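The laundry corridor at Ustier House
Nov 8, 2018
14 shares · 2 comments

Ustier House has a narrow laundry corridor behind the stairs, and residents on all floors use it. The kitchen and the bike store have their own galleries.

The washing machine is a black front loader on a metal stand. It takes a normal weekly wash, and the short programme is done in 60 minutes. Please leave the door open afterwards — the rubber seal smells if it is kept shut. 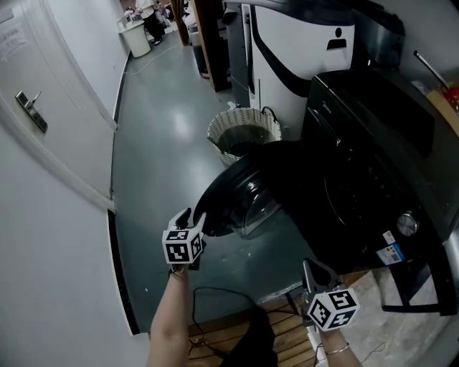
Powder goes in the drawer and nowhere else. Half a scoop is enough for most loads, as the water in Ustier is soft. A 500 g box from the Dima shop lasts one person up to two months.

Heavy things such as rugs and winter duvets should go to the Urrego launderette on the main road. Fluff and empty packets go in the wastebasket. Keep the floor clear so that the door on the other side can be used.

Bultau Residents' Pages

Recent galleries
Shared kitchen, second floor
Bike store and back yard
New shelves in the cellar
Front steps after repair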